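We use cookies to remember your language and the tickets you have opened. By continuing to read you accept this. Accept / Manage settings

Skono recorder — wrist pose jumps to the table during tape dispenser task

Status: Solved, one point still open
Product: Skono recorder and wristbands
Opened by: Marlene Tavares
Handled by: Pronedico support

Good morning,

I write to you about a problem which we have in our recordings of hand demonstrations. I have read the help page on wrist tracking and the older tickets with the word "jump", and I did not find the same case. I am sorry if it exists and I have overlooked it.

We record people who do small jobs on a table, with the head camera and the two Skono wristbands. From these recordings we train a policy for a two-arm robot. The present task uses tape dispensers. The person picks up a dispenser, turns it, puts it down, and joins or separates it from another one. It is slow work for the fingers and the wrists turn a lot, so the wrist pose is for us the most important signal in the file.

The fault: in some episodes the pose of the right wrist leaves the arm, goes to a place on the right part of the table, stays there for a few frames and comes back. The left wrist does not do this. No error is written in the log and the quality column still says "good". We only noticed it when we opened the episodes in Ternine for labelling and the drawn hand went away from the real hand.

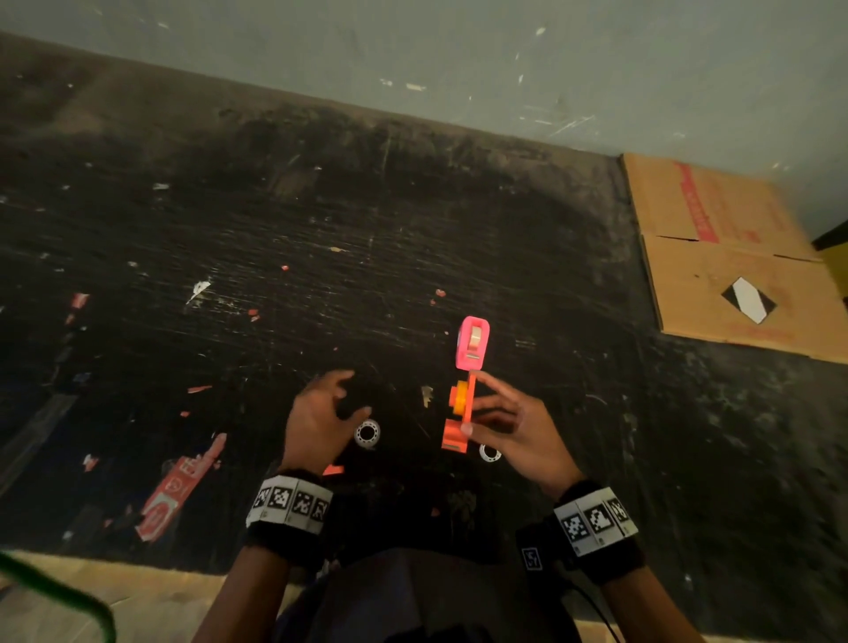 Laur, March

To give you the details in order.

The table is black and it has many scratches. The bands are the printed ones with the square markers around the wrist. The head camera is fixed at the normal height and it was calibrated before the first session and again after we saw the fault. The second calibration changed nothing that I can see.

We have 3,410 episodes of this task. I made a small script that looks for a movement of the wrist which is too fast for a person, and it found 1,109 episodes with at least one jump. I do not claim that all of these are the same fault. In some of them the person really takes the hand away quickly, for example to scratch the nose. But I have looked through a good number by eye and most of them look alike to me.

What I have tried before writing:

Restart of the recorder and of the computer. No change.

New batteries in the small tags. No change, and I understand now from your page that the tags only give the time signal.

Exposure shorter. The jumps became fewer but the left wrist began to be lost in the shadow, so I put it back.

Another person wearing the bands. The jumps are still there, and again only on the right.

Bands exchanged, left on right and right on left. Here I expected that the fault would go with the band. It did not. It stayed with the right side of the table. I think this is important and for this reason I mention it separately.

I attach nine episodes, with the raw video and the log. If you need the calibration file also, please say it and I will send it.

Kind regards,
Marlene Tavares

Reply from Pronedico support

Hello Marlene,

Thanks for the clear report, the exchanged bands save us a round of questions. Three things, please:

1. Which recorder profile are you using, "table close" or "table wide"?
2. Is "recover lost marker" switched on?
3. In the debug view, turn on "show candidates" and play one of the bad episodes at low speed. Tell us what gets a box drawn around it when the jump happens.

The calibration file would be useful too.

Update from Marlene Tavares

Thank you for the quick answer.

1. The profile is "table close". We have used it since the beginning.

2. Yes, "recover lost marker" is on. I did not switch it on myself, so I suppose it is so by default in this profile. I looked at the other computer, where the profile is "table wide", and there it is off.

3. I have done this on three episodes and I believe we have found something. When the person holds the orange dispenser from the right side and bends the hand, the markers on the right band are seen very flat, and for a moment the recorder has no box on them. In the same moment it draws a box on the cardboard. We have a flat piece of brown cardboard lying at the right, against the wall, and on it there is a black and white label in the form of a diamond. The box is exactly on this label.

When I read "candidates" I thought first of the small things lying on the table, there are scraps of paper and pieces of a red label. These get a candidate box sometimes, in the thin yellow line, but it goes away immediately. The cardboard is the only one where the line becomes thick and green.

So I understand it like this: the recorder loses the right band, it looks nearby for something black and white with corners, and it takes the label. Please correct me if I am wrong. I would not have thought that a diamond with such a simple pattern could pass for one of your codes.

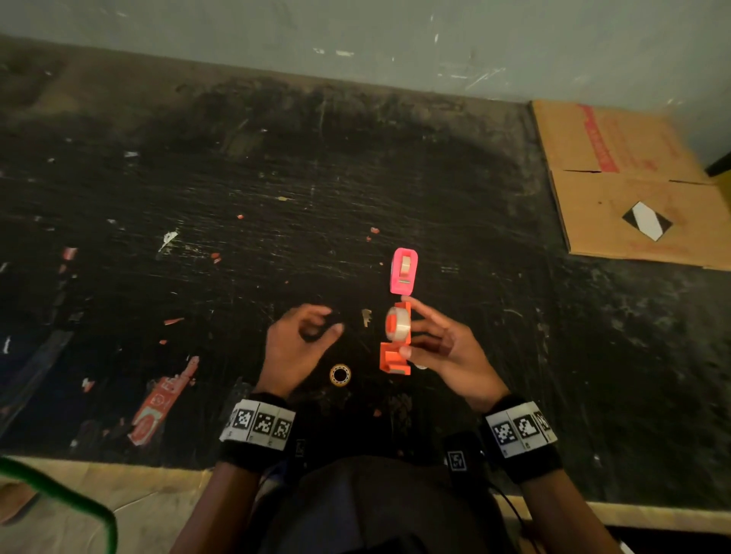
What I still do not understand is the quality column. If the recorder is in recovery, I would expect "recovered" or "poor" in it, and not "good". For us this is almost worse than the jump itself. We filter by this column before training, and with the value "good" all these frames go directly into the set.

I noticed also that the jump is never shorter than seven frames. Is this a fixed number somewhere? In the settings file I see nothing with this value.

The calibration file is attached now.

Reply from Pronedico support

Hi Marlene,

You read it correctly. In "table close" the recovery step is allowed to accept a marker with a relaxed code check, as long as it is a plausible distance from the last known wrist position. A high-contrast square standing on its corner gets through the shape test, and with the relaxed check its pattern was close enough to one of the right-hand codes at that viewing angle. On the left there is nothing similar in reach, so the left wrist stays where it should.

The seven frames are the hold time of the recovery step. It is set inside the profile and isn't shown in the settings file. We agree it should be.

The quality column: that's a bug on our side. The value is written before recovery runs and doesn't get updated. We reproduced it with two of your episodes and have passed it on to the developers.

For now please:

— turn "recover lost marker" off
— turn the cardboard over, or take it away from the table
— record a short test, same task, same person if you can, and send us the log

For the episodes you already have there's a command line option, --strict-codes, which runs the tracking again from the raw video without the relaxed check. You will get gaps where the band was lost. The gaps are marked as missing, so your filter can see them.

Update from Marlene Tavares

I have done the test on Wednesday. I did it in three parts, so that we know which change makes which effect.

Recovery off, cardboard as before: no jumps. There are gaps in the right wrist when the hand is bent, most of them very short.

Recovery on, cardboard turned over: no jumps to that place. There was one small jump to another point, near the middle of the table, and I could not see what it was. I send it with the name "test_b".

Recovery off and cardboard turned over: no jumps, and gaps like in the first part.

We will work with recovery off. I have also asked the people who record to turn over any cardboard with printing, and to sweep the table before a session. We should have done this in any case.

Then I ran --strict-codes on the old episodes. Each batch takes about nine minutes on our machine, I let it run in the evening. The result is good for us. In most of the episodes which my script had found, the jump is gone and there is a gap instead, and the gap is short enough that we can fill it from the wrist speed before and after. I would fill only the gaps when the hand is already holding the dispenser. At the moment of the grasp I prefer to lose the episode, as the policy learns exactly there how the wrist should arrive, and I do not want to give it a line which I have drawn myself.

One thing for other users who may read this: if you have already labelled the episodes in Ternine, the labels are tied to the frame number and they stay correct after the new run. But the preview pictures are not made again. You will still see the drawn hand in the wrong place until you press "rebuild previews". I lost a morning with this and thought that the option had not worked.

Two questions remain from my side.

Is it possible to have the strict check together with recovery? For the bent wrist a recovery would be useful, only not such a generous one.

And will the correction of the quality column come also for the version that we have, or must we move to the new one? We are in the middle of a collection and I would prefer not to change the version before it is complete.

Reply from Pronedico support

Hi Marlene,

Strict plus recovery isn't available in your version. It's in the next one as "recover, strict", and it will be the default for "table close".

The quality column fix will be released for your version as well, you won't have to move. We'll post here when it's out.

"test_b" is with the developers. It looks like a reflection on the clear tape in the dispenser, but we aren't certain, so we're leaving that part of the ticket open. If you see it again, please send the raw video along with the log.

Update from Marlene Tavares

Thank you, this is clear. You may mark the main problem as solved. I will watch for the other one, and if it is the tape I can try with the lamp on the other side of the table.

For completeness, the setting is under Tracking, then Advanced, then the last line. In the help page it is still described under General, where I looked for it first.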